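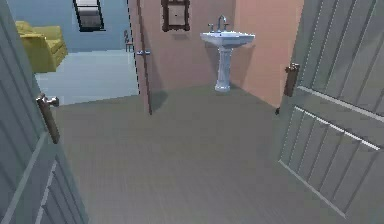 Slide 4: simulated bathroom entrance, both double doors open, pink wall and sink behind

Leave this one up while I talk. Three grippers, one simulated apartment, and doors, doors, doors!

Start with the handles. The left door has a lever that angles downward, the right one has a dark plate set upright near its inner edge, and the brown door at the back has a small silver lever. I love this view for that mix. A gripper that is great on a lever can be hopeless on the next thing along.

The three we tried: the Prirnosine parallel jaw, the Tapia three-finger hand, and the Eretti suction cup with a hook on the side (yes, a hook, wait for it). Same arm, same controller, 3,223 runs in all since January. Everything went through Gredness, our test runner, so each gripper got the same start poses.

Parallel jaw: quick, simple, my favorite to work with. Slips when it grabs the lever too close to the pivot.

Three-finger hand: lovely on round knobs. Slow to close, and we spent far too long tuning the thumb.

Hook: I laughed when it arrived and then it beat both of the others on levers. It just drops over the bar and pulls!

PAUSE. Ask who has tried a hook on a real door.

Camera part, keep it short. The wrist camera loses the handle once the fingers get close. The fixed camera keeps it but struggles when a door is nearly edge-on, so point at the brown door here.

Next slide is the friction settings. Mention that the first 2,000 runs used the old values, and that the rerun numbers go up on the project page on 19th March.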